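Discursos de Ferkell
README del corpus, versión 2
Última revisión: 16 de febrero de 2022

Hola. Si has llegado hasta aquí es que te interesan los discursos de agradecimiento, o que alguien te ha pasado el enlace y todavía no sabes muy bien dónde te has metido. En los dos casos, bienvenido.

Llevo años viendo los premios Ferkell de cine y televisión, primero en el sofá y luego con una libreta, y un día me puse a transcribir lo que dice la gente cuando sube a por la estatuilla. Empecé por los de mejor actor de reparto (mi categoría favorita, siempre lloran más) y la cosa se fue de las manos. Lo que tienes en esta carpeta son 128 discursos completos, transcritos a mano, con sus agradecimientos marcados uno por uno.

Qué hay en la carpeta

discursos.csv – una fila por discurso. Lleva la edición, la categoría, si quien habla es intérprete, director, guionista o técnico, la duración en segundos y el texto entero.

gracias.csv – una fila por agradecimiento, 385 en total. Cada uno está enlazado con su discurso por la columna id_discurso y tiene una etiqueta que dice a quién va dirigido.

etiquetas.txt – la lista de las 12 etiquetas con una definición corta y un par de casos dudosos en cada una.

cambios.txt – lo que he ido tocando entre versiones. Está escrito para mí, así que perdona el tono.

Los textos van en UTF-8 y separados por punto y coma. Ya sé que la ce de csv es de coma, pero los discursos están llenos de comas y me cansé de pelearme con las comillas.

Cómo transcribí

Todo sale de las retransmisiones de la gala. Escucho el discurso entero una vez sin escribir nada, luego lo paso a texto a trozos cortos y al final lo repaso del tirón. Las risas y los aplausos van entre corchetes, igual que los momentos en que la orquesta empieza a tocar para echar al premiado. Esto último me parece importantísimo! Hay discursos que cambian por completo en cuanto suena el primer violín: se acaban las anécdotas y empieza la lista de nombres a toda velocidad.

Los titubeos los dejo. Si alguien dice «gracias a, a, a mi madre», así se queda. En la primera versión los limpiaba y me arrepentí, porque se perdía justo lo que más gracia tiene. Al rehacerlos he encontrado también varias frases que había entendido fatal.

Los nombres propios están sustituidos por una marca según el papel de la persona: [DIRECTORA], [COMPAÑERO], [AGENTE], [MADRE] y así. Son premios públicos y se puede buscar quién ganó qué, claro, pero muchos mencionan a hijos pequeños o a familiares enfermos y no me apetecía tener esos nombres sueltos en un archivo.

Las etiquetas

Cada agradecimiento lleva una sola etiqueta. Las que más trabajo dan son «colega» y «mentor». Cuando un actor joven le da las gracias a un veterano que le ayudó a conseguir el papel, qué es eso? Yo pongo «mentor» si habla de ayuda o de consejo y «colega» si solo comparten reparto. Con las series largas se lía bastante, y en la gala en que la serie Buvarik se llevó media noche tuve que revisar la sección entera porque todo el mundo se agradecía cosas a todo el mundo.

Los agradecimientos a la Academia tienen etiqueta propia. A Dios también. Los que van «a todos los que me conocéis» acaban en «general», y confieso que ahí hay de todo. 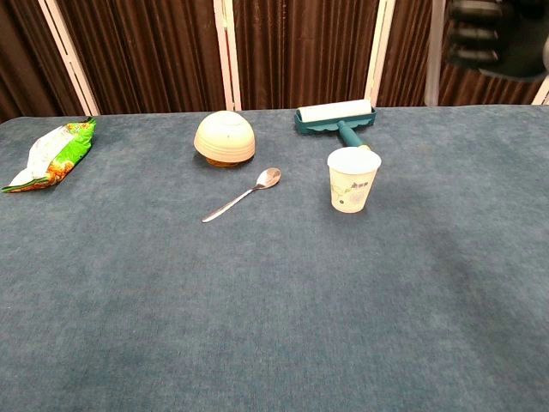

Cosas que fallan

Las ediciones más antiguas están cojas. La retransmisión cortaba los premios técnicos y solo ponía un resumen, de manera que hay muy poco de montaje, sonido y maquillaje. No uses esto para comparar a los técnicos con los intérpretes, por favor.

La duración se cuenta desde la primera palabra hasta la última, sin el paseo hasta el atril. En algunos discursos la realización corta a publicidad antes de tiempo y la cifra es la de lo que se emitió. Están marcados con una «s» en la columna cortado.

Los discursos en otro idioma están traducidos por mí. De inglés y francés me fío bastante. Los de las estrellas de Cheon, la productora que arrasó con aquel drama de abogados, los saqué de los subtítulos de la cadena – y los subtítulos en directo son lo que son.

Faltan todos los discursos de la gala de mayo que se hizo en el teatro Prirkton con el sonido estropeado. Lo intenté con auriculares, con el volumen a tope y bajando la velocidad. No hay manera. Si alguien la tiene grabada de otra fuente, me haría muy feliz.

Para qué sirve (y para qué no)

Va bien para mirar fórmulas de agradecimiento, el orden en que se nombra a la gente, cuánto se alarga cada categoría. A mí me sirve sobre todo para escribir crónicas de la gala sin tener que tirar de memoria. Para sacar conclusiones sobre cómo es un actor en su vida se queda cortísimo: son un par de minutos con los nervios disparados y un vestido incómodo.

Uso y correcciones

Puedes usarlo y modificarlo si citas el nombre del corpus y el número de versión. Las transcripciones y las etiquetas las comparto sin problema; el vídeo y el audio de las galas no están incluidos ni los puedo pasar.

Si ves un error, mándame el id_discurso, la frase como está y la frase como crees que debería estar. Los cambios de etiqueta los pienso más despacio, así que ten paciencia. Lo próximo que quiero añadir son los discursos de los premios honoríficos, que son larguísimos y de momento los tengo a medio pasar en la libreta.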